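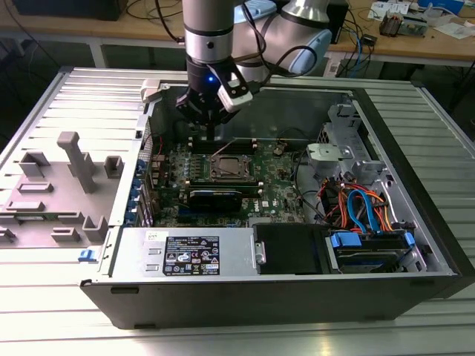 The gripper above the memory slots of an open desktop computer at the Kestside workshop.

Much public discussion of automation concerns the arm. In our view the greater part of the difficulty lies in the software that decides where the arm should go, and funding ought to follow the difficulty.

A desktop computer is a hard subject for a planner. Cables cross the interior, and a path that was clear for one unit may be blocked in the next. Over 262 trials in January, our planner proposed 3 routes for each approach and scored them before any movement was allowed.

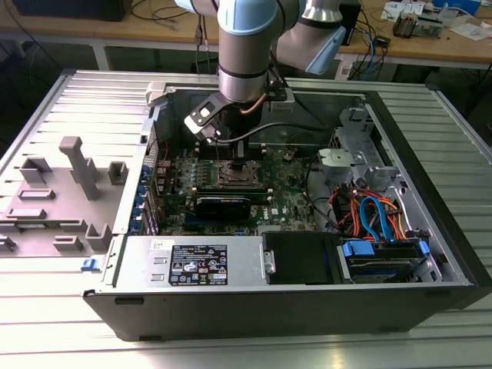 Robot Software Group, Walham Institute
10/03/2023

We hold that such scores should be published along with the failures. A perception module that reports a socket without stating its confidence leaves the planner to guess. The Fesari toolkit, which we maintain, now records both values at every step, and nearly 400 logs are open to other laboratories. We would ask funders to require the same of every project they support.

Corrado De Luca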